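The Subscription Toaster and Other Bargains
Jun 27, 2026

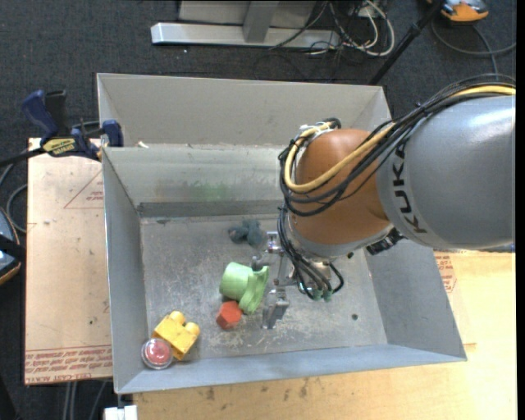
Every few months a company decides that I would be happier renting something I used to buy. The latest is Vitance, which wants $7 a month to keep the extended warranty going on a countertop oven. I read the terms so you don't have to. They run to 30 pages, and the word "excludes" turns up early and often.

Let me take the sales pitch at face value for a minute. You pay a small fee, and if the oven breaks, somebody fixes it. Fine. But the oven sells for $200. Keep paying for 30 months and you have handed over $210, and you still own one oven, which is now two and a half years old. The plan doesn't cover the door glass, the crumb tray, the cord or "cosmetic and heat-related change." I'd like to know what other kind of change an oven goes through.

Jalen Abernathy wrote in last month to defend these plans. His Skillow washer quit on him twice in the first year, and the plan paid for both visits. I believe him, and I'm glad it worked out. What I'd point out is that a washer that quits twice in a year has a problem the maker ought to fix for free, plan or no plan. Jalen paid extra for a thing that should have come in the box.

Then there is the waiting. Pruitt promises repairs "within 5 business days of approval." Read that again. The clock starts at approval, and I couldn't find a line anywhere that says how long approval can take. When I called to ask, the man on the phone was very polite and put me on hold – twice – before reading me the same sentence off his screen.

So what do I do? I put the monthly fee in a savings account and forget it's there. If something dies, I have the money. I also keep receipts, and I check the plain old free warranty before I pay for anything, because plenty of people buy a plan that overlaps with it for the whole first year.

Jurnside says it will have a "simpler, fairer" plan out in August. I've asked for the full terms ahead of time. They sent me a brochure with a smiling family on it. If the real terms show up, I'll print the exclusions in this space, assuming they fit.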